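I've been reading myths since I was a kid, so when I heard the Skála story archive in Bremen was having an open day on 23 October 2023, I booked a train and dragged my good boots out! Four hours, one bad sandwich, totally worth it.

They keep over 200 recorded tellings there, and you just put on headphones and pick one. I started with the Iledow cycle (the one where the river marries the miller's youngest) and learned there are 11 versions, and in two of them she says no. I'd only ever known the sad one!

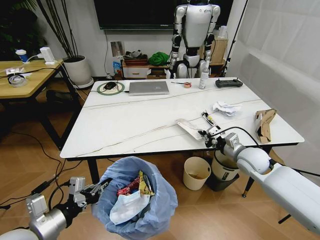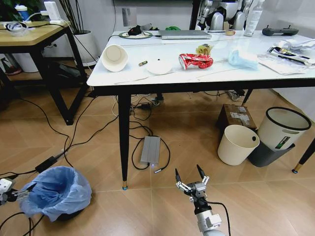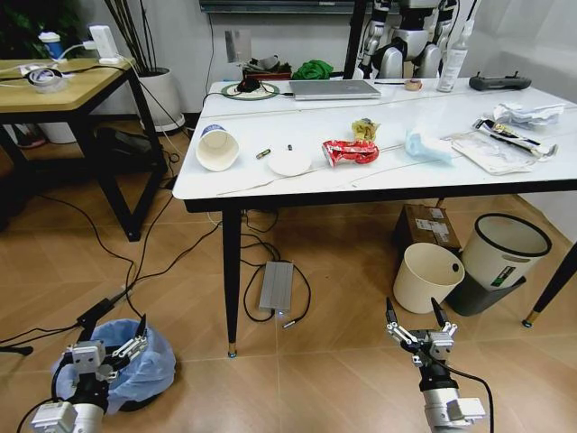
*The white table, three views.*

After lunch there was a talk on trickster foxes, which ran 20 minutes over and I would've happily sat through more. The speaker read a bit from the Carirstead manuscript, first in the old dialect and then in plain German, and my German is rusty, but the fox's voice came through fine. He sounds like my uncle selling a car.

The shop had a fat paperback of the river stories for 43 euros. I put it back twice, then bought it. I'm on the third tale now and there's a talking goose I don't trust at all. The next open day is in September, and they said to book early if you want the headphones by the window.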